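Rillside Workshop, gripper group
Minutes of the Wednesday meeting

I'm on minutes again, so apologies in advance for the rambling. We started at ten past two, once the kettle had been dealt with, and there were enough of us round the bench to call it a proper meeting.

Last time's minutes

Agreed as they stood, apart from one correction. I'd written that the Koslow controller dropped its connection when the arm was moving fast. It drops when the arm is sitting still, and it only shows up when we ask it to move again. Sorry, my mistake, and it does make a difference to where we go looking.

Jedwood fingers against Bakke fingers

Most of the afternoon went on this one. We have 4 sets of fingers in the drawer now and we've agreed to carry on with 2 of them, the Jedwood plates and the Bakke soft tips. The others can stay in the drawer until somebody feels fond of them.

The Bakke tips are lovely on anything thick (towels, jeans, the old curtain) and I'll admit I went in wanting them to win. They're wide, though, and they tend to push thin cloth along the floor ahead of them before they close. The Jedwood plates get underneath far better. Against that, they're stiff, and a few of us worried about them scraping if the arm comes down a touch low. We talked about padding for quite a while! One view was to cover the whole inner face, the other was to keep it near the tips, and we settled on trying both before anyone orders a sheet of the stuff. 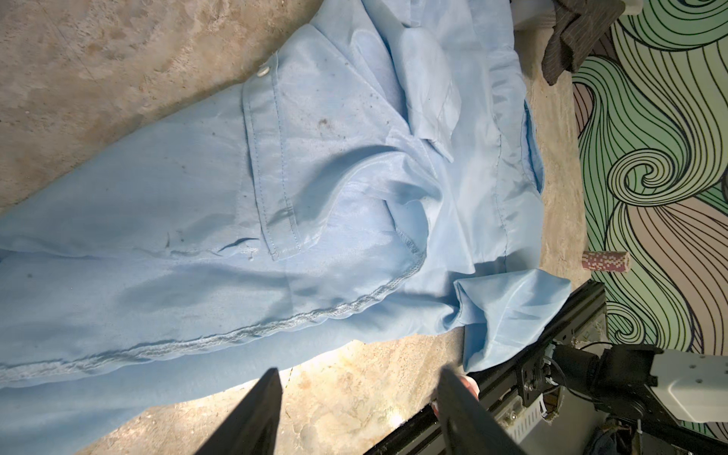 Picking clothes up off bare floor is still the job we care about most, and it's the one where the wrist camera has to earn its keep. The question put to the group was what we should tell the arm to aim for. I said go for the raised folds and forget about everything else. I was argued out of it, partly over the light blue shirt, where there are creases and overlapping layers all over the place and you could pick any of them. The chest pocket is a much better landmark, with its pointed flap and the stitching round the edge, and so is the long overlocked seam lower down. The worry with a seam is that it curves, so the fingers need to turn to match it. Somebody also brought up the shine on the concrete, which could easily be read as pale cloth if we set the brightness cut-off carelessly. We'll try the pocket and the seam as separate targets and write them up separately.

Camera settings

Exposure is to be fixed at the start of each run and left alone. I know I'm the main offender here. We'll also stop saving every single picture from the wrist, as the disk is 70 per cent full and most of it is the arm waiting for us to finish talking.

Controllers

The Koslow stays on the bench for now. There was some grumbling, and I was doing a fair bit of it, but swapping controller and fingers in the same month would leave us with no idea which change had done what. We'll log the dropouts properly and look again in December.

Money

We've got 500 pounds left for parts. Padding and spare screws come out of that first, then a longer camera lead if there's enough. The new stool was turned down again.

To do before next time

Try full padding and tip padding on the Jedwood plates, same garments for both.
Run pocket and seam targets with the wrist camera, exposure fixed.
Start the Koslow dropout log (me).
Clear the old waiting pictures off the disk (also me, somehow).

Any other business

The label maker is missing. If it's in your bag, please bring it back.

We finished a bit before four. Same room next time.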